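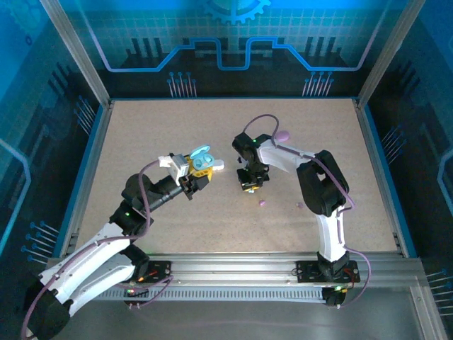 What do I need before I can submit a shared equity application in Sovatbridge?
Proof of income, a deposit statement and the reference number from your Esora invitation letter.

4. Submitting the application

1. Sign in and open Applications, then Shared equity.
2. Enter the reference number. Leave out the spaces.
3. Enter your share of the purchase price. The provider's share is filled in for you.
4. Add each document as a separate PDF. If there are 2 buyers, both must upload proof of income.
5. Select Check. Fields with errors are marked in red.
6. Select Submit and write down the case number.

Note: The comments box holds 1000 characters. Longer text is cut when you save - keep a copy elsewhere.

Caution: Do not submit a second application to correct the first. Ask for it to be reopened using form 481.

Drafts left open on a Wednesday evening may be closed during maintenance. Save before you stop work.

Questions on this section go to Corentin Carré at the Esora lending desk.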